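Trisora Household Chores Set: data card

Version 2. Maintained by Jonalyn Padilla for the Kurkismont project. Last revised February 15, 2021.

Summary

Trisora holds 873 teleoperated episodes of two-armed tabletop chores. It was collected to test whether a pair of general-purpose arms with parallel grippers can do small tidying jobs at a standard a householder would accept. On current results they can do some of them, slowly, and jewellery is among the worst.

Task families

Folding cloths, sorting cutlery, clearing dishes, closing lids and latches, and putting small valuables away. Each episode covers one task and is capped at 60 seconds. Episodes that run over the cap are kept and flagged as timeouts.

The small valuables family uses a hinged jewellery box with a lined, divided tray. Chains go in the side compartments and rings go in the centre. Operators were told to leave the box open unless the task string says otherwise, so an open lid at the end of an episode is not an error.

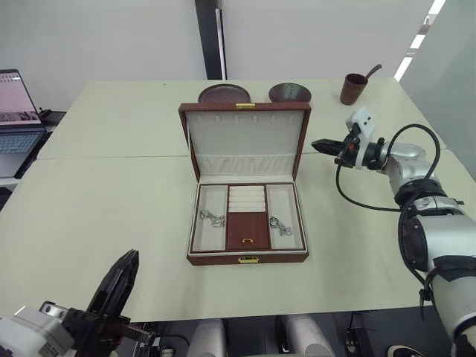
Chains are scored on placement only. A bracelet that lies bunched inside its compartment passes; one with any link over a divider fails. We tried scoring neatness in August and dropped it, as two annotators rarely agreed on what counted as neat. Rings are scored on whether they end up within the centre section, on the rolls or on the panel in front.

Known problems

Fine chain is thin enough to slip between the fingers without changing the reported gripper width, so width is a poor signal for grasp success. Use the per-episode label.

Background objects vary between episodes and are not annotated. Do not treat dishes, cups or laptops as task objects unless they are named in the task string.

Baseline

The Drolto policy was trained for 3,000 steps per family. It is usable on cloths and cutlery. It is not usable on chains, and we would not leave it alone with anything breakable.

Licence

Research use only. Commercial enquiries go to Sales.

Contact: Jonalyn Padilla, Kurkismont | © 2021 Kurkismont | Back to top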